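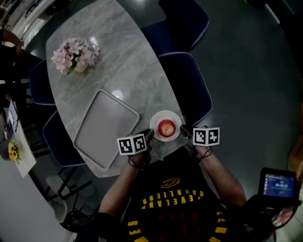
Pikport Shared Workshop: minutes of the gripper build meeting, February

Start 7.30 pm. Minutes of the January meeting were agreed with one change: the spare cable is on loan from Ocampo and goes back to them in spring.

1. Hand-held grippers
The pair is built and in use. Each has its white marker cube fitted, with a different set of black and white squares left and right. Current task is the apple and saucer on the marble table. Members asked whether the cubes should sit further back from the jaws. Agreed to leave them where they are until the task list is finished, then look again.

2. Cables
The thin black cables hang in a loop under the cubes and pass round the hands and wrists. Two members find this a nuisance when turning the wrist. Proposal to clip them to the forearm with a soft band. Agreed. Bands to come out of the sundries tin.

3. Printed parts
Lendwood quoted for a second set of jaw tips at 27 pounds. Nustilwood can do the same in nylon but the wait is nearly 3 weeks. Agreed to order from Lendwood and keep one old pair as a pattern.

4. Task list
There are 9 tasks on the sheet. Apple to saucer stays first. The large grey tray is to be used for the sorting tasks, and should be put flat on the table and left there between turns. One member would like a task with something soft, such as a folded cloth. Added to the bottom of the sheet.

5. Lighting
The ceiling lights reflect off the marble and leave bright spots. A plain cloth was suggested. Not agreed, as the saucer slides on cloth. Matt card to be tried first.

6. The arm
Base plate drilled and painted. The shoulder motor still runs warm and the bracket needs another washer. No further work until the new bolts arrive.

7. Any other business
The bench drill key is missing again. Please check overall pockets.

Next meeting in March, same time. Meeting closed 8.50 pm.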